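Two years of old flyers, finally scanned

December 16, 2021

I've been putting off writing this one because I wanted to wait until the whole box was done, and the box is never going to be done, so let's get on with it.

If you're new, the short version is that the little gallery at Garkham shut its doors in July and all its paper had to go somewhere. Exhibition flyers, price lists, letters from painters asking when they'd be paid (so many of those!), guest books with rude drawings in the back. The Whiteley library took most of it and I put my hand up to help with the scanning, thinking it would be a few evenings. Ha.

The library gave us a grant of $600 for the job and we've spent $594 of it, mostly on archival sleeves and a second-hand flatbed scanner that hums like a fridge. I'm a bit proud of that leftover six dollars. 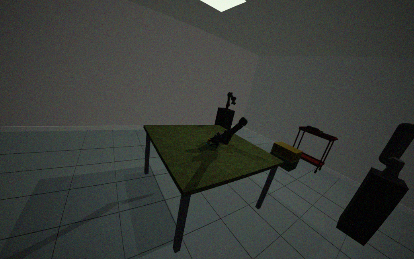
The flyers have been my favourite part. There was a run of print shows at Garkham that travelled on to Droltby and then Falness, and each town redid the flyer in its own colours. Garkham went with orange, Droltby went with a brown I can only call gravy, and Falness did theirs on grey sugar paper that sheds fluff all over the glass. I've now got all three versions side by side for 4 of the shows, and I reckon that's the first time they've been together since they were printed.

The letters are slower going. We're checking with the artists or their families before anything personal goes online, and some of them have been lovely about it and some would rather we didn't, fair enough. Those ones stay in the box and get a line in the catalogue saying they exist.

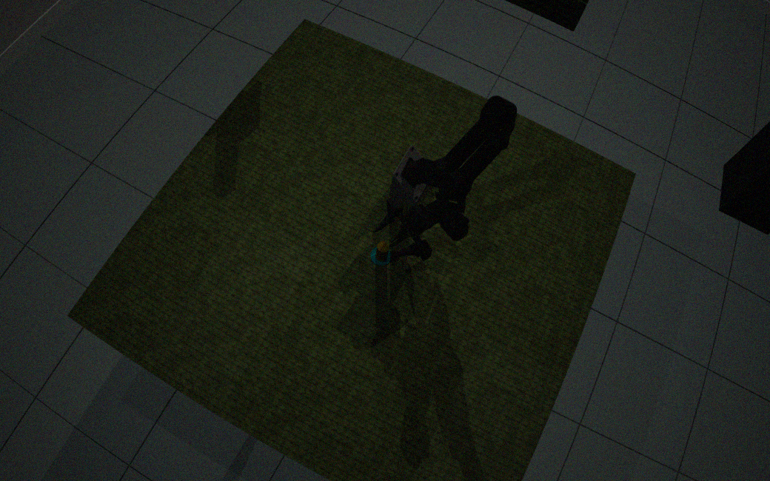
A reader called inkyfingers left a comment on my last post: please scan the backs as well, my mum hung shows at Droltby and she wrote the whole layout in pencil on the back of the flyers, you'll lose it otherwise.

Well, I went and looked, and there it was – tiny arrows, wall measurements, "NOT next to the horse". So I'm going back through the lot and doing the reverse sides too. See you in the new year, I suppose.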